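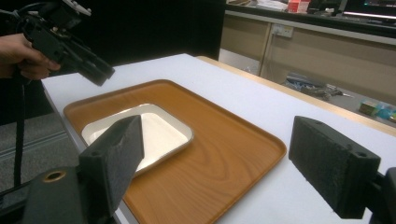

ブログを別のサービスへ移すとき、記事の古いURLは生かしておけますか。

独自ドメインで公開していたブログなら、新旧の対応表を作り、恒久リダイレクトを設定すれば生かせます。サービス会社のドメインを使っていた場合は、移転元に転送機能があるかどうかで決まります。

個人ブログの移転とURLの維持 発表者ノート

開始前の確認
・配布資料のURLを最初のスライドに表示したままにしておく
・端末の文字サイズを上げる。対応表の実物を見せるときに小さいと読めない
・質疑は最後にまとめる。途中で出た場合、用語の質問だけその場で答える

スライド:本日の範囲

扱うのは、長く続けた個人ブログを別のサービスへ移す作業のうち、URL、フィード、コメントの三点。デザインの再現、広告タグの移し替え、検索順位の話はしない。検索順位については質問が来るはずなので、質疑用の補足を末尾に置いた。

対象とする聞き手は、自分でブログを書いていて、管理画面は触れるがサーバーの設定には慣れていない人。正規表現は出てくるが、読めなくても進められるように話す。

スライド:事例の前提

題材はKatalin Farkasさんのブログ。本人の了解を得て、対応表と作業記録をそのまま使っている。内容は旅行記と料理の覚え書きと読書記録で、分類はかなり緩い。移転元はBrevov、移転先はWondby。公開記事は381本。下書きと非公開記事はこの数に入れていない。

ドメインは本人名義の独自ドメイン。ここが作業全体の前提になる。途中で一度、登録業者の管理画面に入れなくなっており、連絡先のメールアドレスが昔の勤務先のものだったことが原因だった。移転を考えている人は、今日帰ったらまず登録情報の連絡先を確認してほしい。

(ここで挙手を求める。独自ドメインの人、サービスのドメインの人。後者が多ければ、後半の「独自ドメインがない場合」に時間を回す)

スライド:URLの棚卸し

最初にやるのは、移転元に存在するURLの一覧作成。エクスポートファイルから拾うだけでは足りない。エクスポートファイルに入っているのは記事と固定ページで、次のものが抜ける。

・月別アーカイブ
・カテゴリーとタグの一覧ページ
・ページ送りのURL
・添付画像の直接のURL
・画像一枚ごとに自動生成されるページ
・フィードのURL(全体、カテゴリー別、コメント)

このうち外部からリンクされている可能性が高いのは、画像の直接のURLとフィード。月別アーカイブは、同じブログ内の古い記事から本人がリンクしていることがある。Farkasさんの場合、「去年の三月の記事にまとめて書いた」という文から月別アーカイブへリンクしている例があった。

一覧の作成手順。エクスポートファイル、サイトマップ、アクセスログ、この順に取り込み、重複を除く。アクセスログが提供されないサービスでは、アクセス解析の「ページ別」の出力で代用する。ログから拾ったURLには、存在しないURLへのアクセスも混ざる。応答コードが200のものだけを残す。

URLの正規化について補足。末尾のスラッシュの有無、大文字と小文字、パーセントエンコードされた日本語。この三種類の揺れは一覧の段階で片方に寄せておく。日本語のスラッグは、エンコード後の文字列が大文字のものと小文字のものとが混在していた。仕様上は同じものを指すが、転送規則が単純な文字列比較で動く環境では別物として扱われる。

スライド:対応表の形式

対応表は表計算ソフトで作る。列は旧パス、新パス、種別、処理、備考。

処理の欄に入る値は次のいずれか。
・維持(新旧で同じパス)
・転送(恒久)
・削除(410を返す)
・保留

保留を許すのは作業中だけで、切り替え前に必ずなくす。空欄も禁止にした。空欄だと、検討して何もしないと決めたのか、まだ見ていないのかが区別できない。

備考欄には判断の根拠を短く書く。「同じ内容の記事に統合」「キャンペーン告知、期限切れ」など。半年後に自分で読んで分かる程度でよい。

削除を404にするか410にするかは、個人ブログでは実害の差が小さい。ここで410を使ったのは、後でログを見たときに、意図した削除と転送漏れとを分けるため。404が出たら漏れとみなせる。

スライド:転送規則

Brevovの記事URLは、年、月、スラッグの順に並ぶ形式。Wondbyの標準はスラッグのみ。Wondby側でパスの形式を変更できるので、旧形式に合わせるのが手間は最も少ない。

Farkasさんは新しい形式を希望した。理由は、日付入りのURLだと古い料理記事が読まれにくいと感じているため。この感覚が正しいかどうかは検証していない。運営者の希望として受け入れ、転送で対応した。

Wondbyの転送規則には登録数の上限があり、このプランでは2000件。記事だけなら個別に登録しても収まる。画像の直接のURLまで含めると収まらない。そこで規則を二段に分けた。

一段目は個別規則。スラッグを変更した記事、統合した記事、削除した記事を一件ずつ登録する。
二段目はパターン規則。年と月の部分を取り除き、残りのスラッグへ転送する。画像のパスも同様にパターンで処理する。

適用順序は個別規則が先。逆にすると、統合したはずの記事がパターン規則に先に引っかかり、存在しないスラッグへ飛ぶ。管理画面では上にある規則が先に評価される。保存時に並びが変わることがあるため、保存後に一度読み込み直して確認する。

注意点を二つ。

スラッグの衝突。年月が違えば同じスラッグを使えていたため、年月を外すと重なるものが出る。年末のまとめ記事が典型で、毎年同じスラッグになっていた。これらは新しいスラッグに年を付け、個別規則に入れた。

転送の連鎖。Farkasさんのブログには、以前のサービス内でスラッグを変えたときの転送がすでに残っていた。そのまま新しい転送を重ねると二回飛ぶ。ブラウザーでは気づきにくいが、フィードリーダーには複数回の転送を追わないものがある。対応表の旧パスに古い方のパスも加え、最終の行き先へ直接向ける。

(時間が押していたら、連鎖の図は飛ばす)

スライド:検査

切り替え前の検査にはKravetsを使った。URLの一覧を読み込ませると、応答コードと最終到達先を書き出すコマンドラインの道具。同じことができるものなら何でもよい。必要な条件は、転送の途中経過が残ること、結果を表形式で出力できること。

検査は仮のホスト名で行う。対応表の旧パスを仮のホスト名に付け替えて実行し、最終到達先を新パスの列と突き合わせる。一致しない行だけを抜き出して直し、再度実行する。一致しない行がゼロになるまで繰り返す。

到達先の応答が200であっても、中身が違うことがある。Wondbyは存在しないスラッグに対して、似た名前の記事を推測して表示する設定が初期状態で有効になっている。検査中は無効にする。有効なままだと漏れがすべて成功に見える。最初の検査がこれで無意味になり、やり直した。

もう一点、リクエストの間隔を空けること。連続で投げると途中から制限がかかり、429が並ぶ。

スライド:フィード

フィードは記事より後回しにされやすい。購読者は移転の告知記事を読む前にフィードが切れると、更新が止まったと受け取る。

確認項目
・旧フィードのURLから新フィードへ恒久リダイレクト
・記事の識別子(guid、Atomではid)の引き継ぎ
・全文配信か要約配信か
・配信件数

識別子が変わると、購読者側で過去の記事がすべて未読に戻る。Wondbyのインポート機能は、標準では新しいURLから識別子を作り直す。インポート時に「元の識別子を保持」を選ぶ必要があり、この設定は後から変更できない。気づかずに取り込んだ場合は、全削除してインポートをやり直すことになる。

旧識別子はURLの形をしているが、識別子として使われるだけなので、その先に記事がなくても差し支えない。isPermaLink属性がtrueのままになっていないかは見ておく。trueだと、リーダーによっては古いURLを開こうとする。

カテゴリー別フィードは購読数が取れなかった。アクセスログに一定間隔の取得が残っていたものは転送し、残りは全体フィードへ向けた。

スライド:コメント

コメントは約3000件。外部サービスのWeteoで管理していた。Weteoは記事のURLを鍵にしてコメントを紐付けるため、URLが変わるとコメント欄が空になる。データは消えておらず、旧URLに付いたまま残る。

対処はWeteoの一括置換に旧URLと新URLの組を渡す。対応表から二列を抜き出せばそのまま使える。対応表を先に作る利点がここで出る。

置換時の注意
・httpとhttpsは別のURLとして扱われる。両方の組を用意する
・統合した記事では、複数の旧URLを同じ新URLに向ける。コメントは投稿時刻順に混ざり、返信の親子関係は保たれる
・実行後の取り消しはできない。先に書き出しておく

統合した記事のコメントには、元の記事の文脈がないと読めないものがあった。本文末尾に統合の注記を入れた。注記の文面は配布資料に載せてある。

コメント投稿者のメールアドレスがエクスポートファイルに含まれる点も触れておく。表計算ソフトで開いて共有する場合は、その列を削除してから渡す。

スライド:切り替え当日

実施は火曜日の午前。週末に閲覧が集中するブログだったので避けた。

手順
・前日までにDNSのTTLを短くしておく
・Brevov側の投稿とコメントを停止
・差分のインポート
・DNSの切り替え
・証明書の発行を確認
・本番のホスト名で検査を再実行
・Weteoの置換
・告知記事の公開

証明書はDNSの反映後でないと発行されない。その間、閲覧者には警告が出る。短時間で済んだが、避けたいのであれば事前発行に対応した移転先を選ぶ。

Brevovの契約はすぐに解約しない。画像を旧サービスの配信用ドメインから直接読み込んでいる記事が残っていると、解約の時点で表示されなくなる。本文中の画像のURLを検索し、旧ドメインを含むものがないことを確かめてから解約する。

スライド:独自ドメインがない場合

サービス会社のドメインで運用していた場合、選択肢は移転元の転送機能に依存する。記事単位で転送できるもの、トップページだけ転送できるもの、転送機能のないものがある。

転送機能がない場合は、旧ブログを残し、各記事の先頭に新URLを書き込む。canonicalを設定できるなら併用する。手作業になるので、アクセスの多い記事から順に行う。全記事に入れる必要はない。

この方法の弱点は、旧サービスが終了した時点でリンクがすべて切れること。旧ブログの本文は公共のウェブアーカイブへの登録を依頼しておく。

質疑用の補足

検索順位について。今回の移転で測定していない。前後を比較できる条件が揃っていないため、数字は出さない。

パターン規則の書き方について。Tymofii Shevchukさんが公開している記法の一覧が分かりやすい。リンクは配布資料の末尾。Wondbyの記法は一般的な正規表現と一部異なり、後方参照の記号が違う。

転送をいつまで残すかについて。期限を設けていない。規則を残しておく費用がかからない環境であれば、外す理由がない。プランの変更で登録上限が下がる場合だけ見直す。

対応表のひな型について。配布資料に含めた。列の追加は自由。種別の欄は入力規則で選択式にしてあるので、値を増やすときは別シートの一覧を編集すること。

作業時間について聞かれた場合。棚卸しと対応表が大半を占めたと答える。時間の記録は切り替え当日の分しか取っていない。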